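The Late Ferry

The ferry to Skasine left at dusk with 118 people on it, and my sister was not one of them. I waited on the quay until the lamps came on.
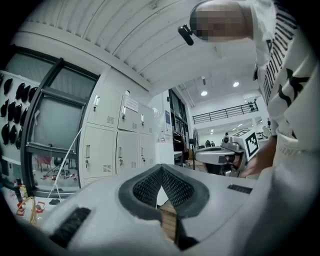
A white top with black lettering.

She had taken my good coat and left me hers. In the pocket was a ticket for the October crossing, never used.
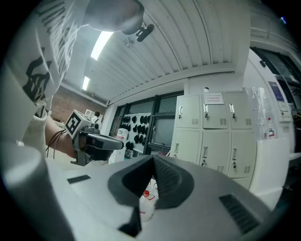

I walked home by the Sulari road. The kitchen light was on. She was sitting at the table in my coat, eating toast, and she asked where I had been.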